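Zweiter Greifer, neue Kabelführung

28. April 2025

Der zweite Greifer sitzt jetzt dran. Im Januar hatte ich geschrieben, dass ich mit einem Arm weitermache, bis die Software stabil läuft, aber daran habe ich mich nicht gehalten. Mit nur einem Greifer kann man Stoff zwar anheben, aber nicht glattziehen, und um Stoff geht es bei dem ganzen Projekt ja.

Zur Erinnerung für alle, die neu mitlesen: Fallent ist mein Versuch, einen kleinen zweiarmigen Roboter zu bauen, der Zuschnitte vom Stapel nimmt und ordentlich neben die Nähmaschine legt. Nähen soll er nicht. Gebaut wird zu Hause und am Wochenende manchmal in der Werkstatt in Brendurov, wo es eine Standbohrmaschine und einen besseren Drucker gibt.

Die Gehäuse sind weiß und an den Kanten stark verrundet. Die erste Version hatte scharfe Kanten, und daran blieb alles hängen, was Fransen hat. Ein Gehäuse braucht auf meinem Drucker knapp elf Stunden, das zweite habe ich deshalb in Brendurov gedruckt. Man sieht einen leichten Unterschied in der Oberfläche, wenn man beide in der Hand hält. Mich stört es nicht.

Mehr Arbeit waren die Kabel. Bisher liefen sie innen am Unterarm entlang, und bei jeder weiten Drehung wurde der Stecker am Handgelenk auf Zug belastet. Zweimal ist mir dabei die Verbindung zum Servo weggebrochen. Jetzt gehen die Kabel außen in einem Bogen zum Greifer. Das sieht weniger aufgeräumt aus, aber der Bogen nimmt die Bewegung auf und der Stecker bleibt in Ruhe. Ich habe 28 Zentimeter Kabel pro Seite gerechnet und bin damit hingekommen — beim ersten Versuch war es zu kurz, das Stück liegt jetzt in der Restekiste.

Die Kamera am Kopf ist dieselbe wie vorher, nur die Halterung ist neu. Sie schaut steiler nach unten, damit beide Greifer am unteren Bildrand noch zu sehen sind. Der Nachteil ist, dass viel Boden im Bild ist. Auf dem polierten Marmor spiegelt das Licht, und die Erkennung hielt die helle Stelle anfangs für ein Stück weißen Stoff. Riet Van Loon hat mir vorgeschlagen, die Belichtung fest einzustellen und nicht der Automatik zu überlassen. Das hat die meisten Fehler beseitigt. Den Rest fange ich ab, indem ich Flächen ignoriere, die beim Fahren mitwandern, ein Stoffstück tut das nicht.

Die Maserung ist das andere Problem. Die Fliesen haben graue und braune Adern, und die Kantensuche findet dort Linien, wo keine sind. Ich habe 276 Aufnahmen vom Boden gemacht und von Hand markiert, was Fuge ist und was Ader. Zwei Abende Arbeit, langweilig, aber nötig. Die Auswertung läuft mit dem kleinen Nyberg-Modul, das auch schon die Motoren steuert. Schnell ist das nicht, für meine Zwecke reicht es.

Was noch fehlt: Die Zugentlastung am rechten Greifer ist provisorisch, dort sitzt im Moment nur ein Kabelbinder. Außerdem will ich die Girier-Servos gegen etwas Leiseres tauschen. Abends kann ich sie kaum laufen lassen, ohne dass man es in der ganzen Wohnung hört.

Als Nächstes kommt die Fahrt durchs Nähzimmer. Stative und Klappstühle mit ihren dünnen Beinen erkennt er noch schlecht, deshalb bleibt die Geschwindigkeit vorerst ganz unten und ich habe den Notausschalter in der Hand. Wenn das sitzt, veröffentliche ich die Druckdateien für Gehäuse und Kamerahalterung.

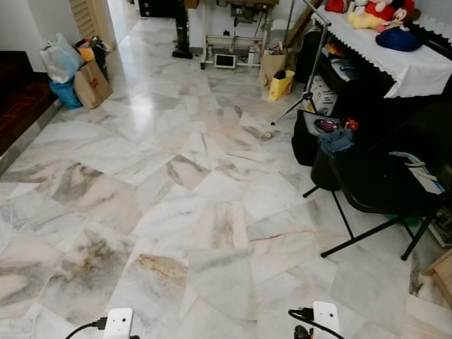

Bei den Druckdateien muss ich vorher noch die Schraubenlöcher ändern. Sie sind für M3 ausgelegt, sitzen aber so eng am Rand, dass mir bei einem Gehäuse die Wand gerissen ist. Zwei Millimeter weiter innen sollte genügen.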